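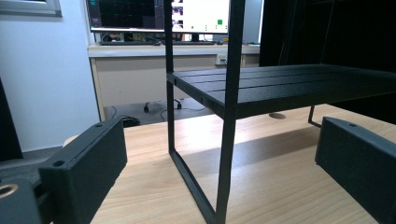 # Gripper kit purchasing plan, Todbridge bench

Last edited 24/09/2018. Covers handheld gripper tools, bench fixtures and storage for the shelf tasks. Arm purchases are tracked in `arms.md`.

## Scope

Budget ceiling for this round is 3000, tax included, shipping not. Anything over 100 per unit needs a second quote. Quotes are held in `quotes/`, one file per supplier.

## Items

| Item | Supplier | Qty | Status |
|---|---|---|---|
| Gripper finger pairs | Prutero | 18 | quoted |
| Finger screws, spare bags | Prutero | 2 | quoted |
| Metal shelf rack, tabletop | Kariuki | 4 | ordered |
| Data cards, high endurance | Cliltis | 24 | waiting on second quote |
| Cable covers, floor | open | 6 | no quote |

## Notes on selection

- Fingers are a wear part. Budget them as consumables and do not book them against the tool.
- Racks must fit on a desk-height table and leave room for both fingers under the shelf board. Black finish only, to match the racks already on the bench. Mixed finishes make two task sets out of one.
- Grooved shelf boards are acceptable. Log the board type in the `fixture` field.
- Prutero changed the screw spacing on its newer fingers. Old and new pairs do not swap. Check the part number on the bag before signing for delivery.
- Cliltis quotes per box. The table lists single cards.

## Schedule

Orders close at the end of September. Kariuki gives no firm date for the racks, so shelf tasks are planned on existing stock until delivery is booked in.

## Not covered

Chairs, monitors and desks come out of the office budget. Lighting was cut from this round; see `deferred.md`.

## Open

- [ ] second quote, cards
- [ ] supplier for cable covers
- [ ] confirm return terms on opened finger pairs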